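Category: Benchtop Automation > Buying & Budgeting
4 replies

hernol_dad
Hi all! Our group at Hernolwood has to send in its equipment wish list in January, and I'm trying to decide between a second Grolia arm and a better table.

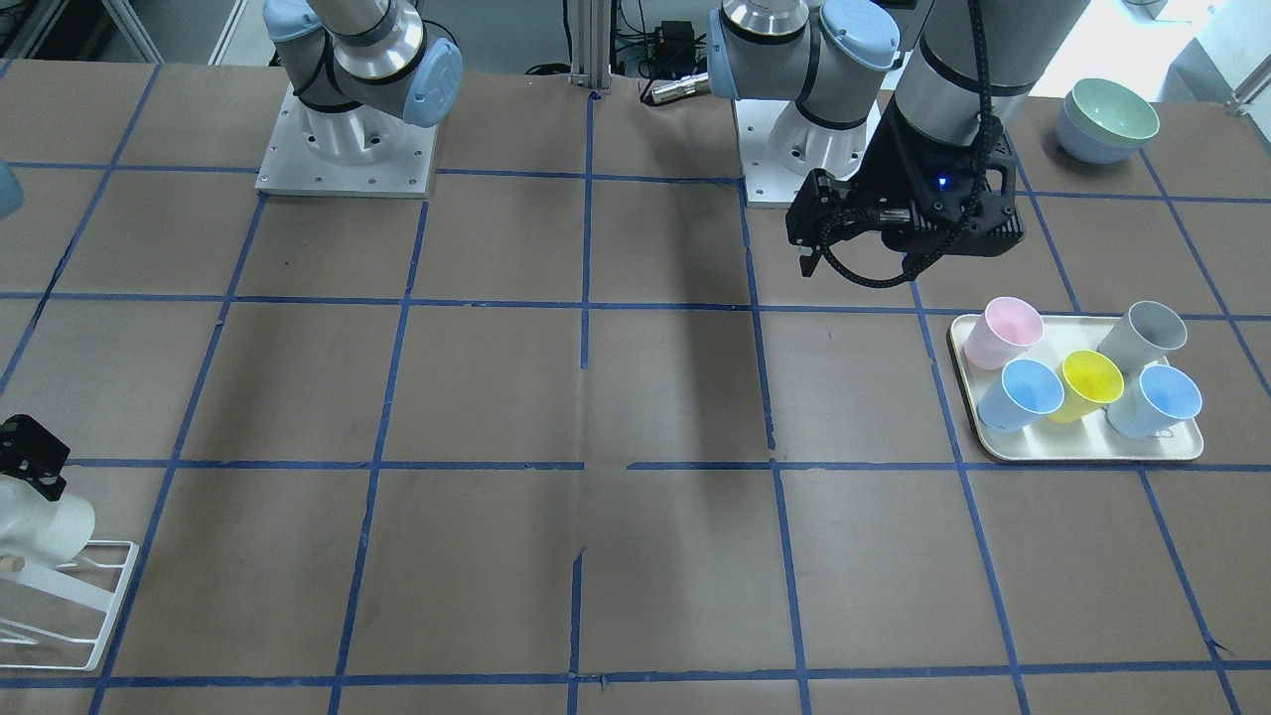 My worry is the small stuff, which I forgot completely last year (oops). Tape, bowls, a tray of plastic cups like ours, it all adds up, and I have $197 set aside for it.

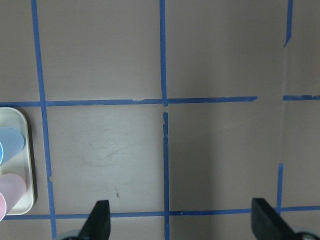

Gunbridge quoted $3652 for the arm, plus $125 shipping.

Pirjo Toivonen
Oh, get the arm, dear! Tables can wait. 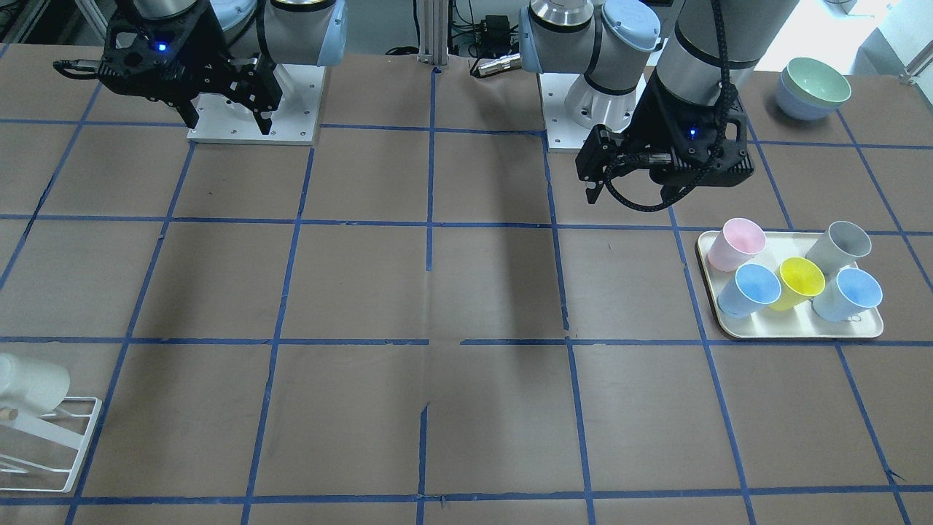 And do ask Kiiskinen for a quote too, they were lovely to us.

gridlock2
Sorry Pirjo, I disagree. One arm and a solid table got us through two years.
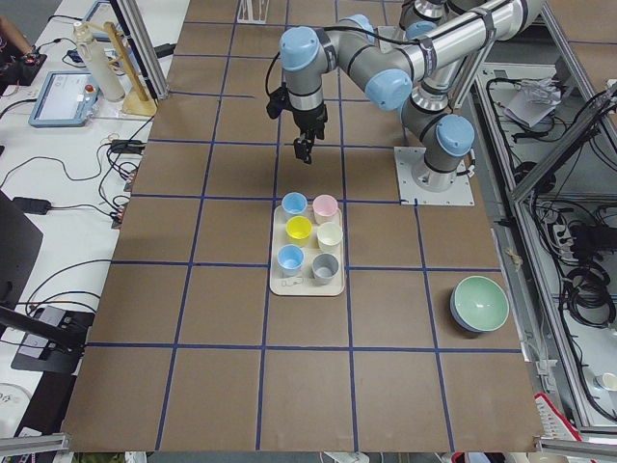
One arm, six cups on the tray

hernol_dad
Hmm, now I'm torn again! Does the quote cover cables?

2 shares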